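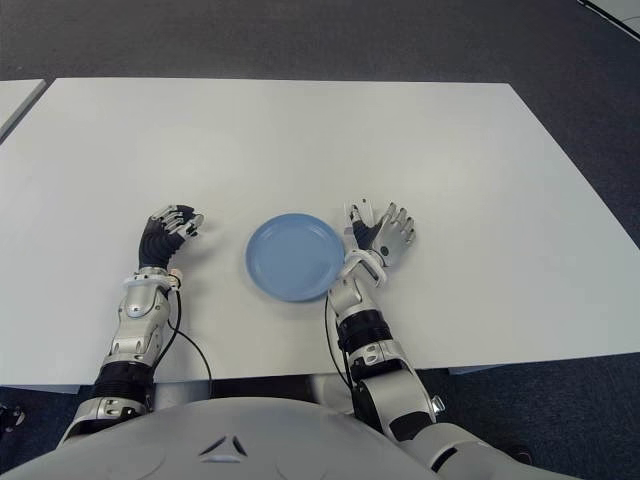
Table Setting Helpers Wanted at Gesari — Part Time, Daytime

Hi! I'm Kinga Vass and I run the tableware room at Gesari. I'm looking for 2 people to come in and help me lay tables, clear them, wipe them down and lay them again. If you grew up being told which side the fork goes on, you may already know most of this job.

We rent out plates, bowls, linens and serving pieces for weddings, company lunches, school banquets and the odd backyard birthday. Before a big order goes out, I like to try the setting on a real table and see how the colors sit together (clients change their minds a lot, so we try plenty of them). We have 2000 pieces on the shelves, and spring is coming, so I could really use the extra hands!

What you'd be doing

Most shifts start at 9:30 in the morning. You'd pull the pieces for the day, check each one for chips and smudges, and set out whatever the order calls for. Sometimes that's a full place setting with three glasses and a folded napkin. Sometimes it's a single plate while I stand there with my head tilted, trying to decide if I like it.

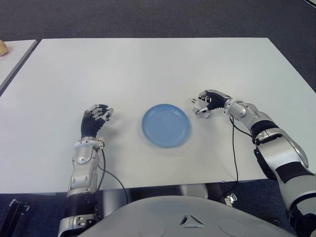

Light blue plate on a white tabletop.

After that it's washing, drying, stacking and packing. Plates go into padded crates, and each crate gets a written count that you sign. The Pacheco order last January was 96 dinner plates and we packed every one of them by hand, so yes, there's some lifting. A full crate is a two-person carry and I won't let you do it alone.

You'll also help keep the room in order. Tables get wiped between settings, boxes go back where they came from, and the carpet gets vacuumed at the end of the shift. I'm a little fussy about crumbs. Sorry in advance.

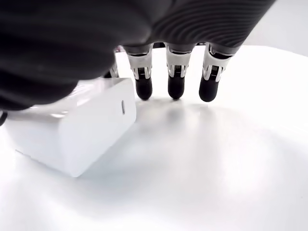 At the tabletop, next to a white box.

Who I'm hoping to hear from

You don't need catering experience. I'd love someone careful, on time and happy to do the same thing a few times over without getting grumpy about it. You should be okay on your feet for 3 hours, and comfortable handling breakable things. If you've worked in a kitchen, a gift shop or a flower shop, tell me, that all counts. Students and retired folks are both very welcome.

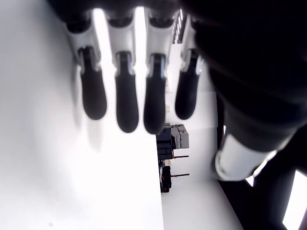

A good eye for color matters more to me than speed. Our two main lines are Floltar, the everyday round plates, and Dendoslow, the heavier pieces people ask for at holiday dinners, and you'll get to know both pretty quickly. Part of the training is learning to look at a piece under strong light. A white surface can get so bright that it all washes out to one pale tone, and then the soft gray shadow on it is the easiest thing to see. I'll have you turn the piece and look again from the other side before you call it clean.

Hours and pay

Shifts run three hours, with a paid break in the middle — coffee and tea are on me. We pay hourly, every other week, and I'll go over the rate when we talk. The schedule goes up two weeks ahead, and swapping is fine as long as you both let me know.

How to apply

Send me a short note through the contact form with "Table setting" in the subject line. Tell me which mornings you're free and a bit about yourself. A resume is nice but not required. I'll write back to set up a short visit, and we'll lay a table together so you can see if you like the work. Please wear closed-toe shoes!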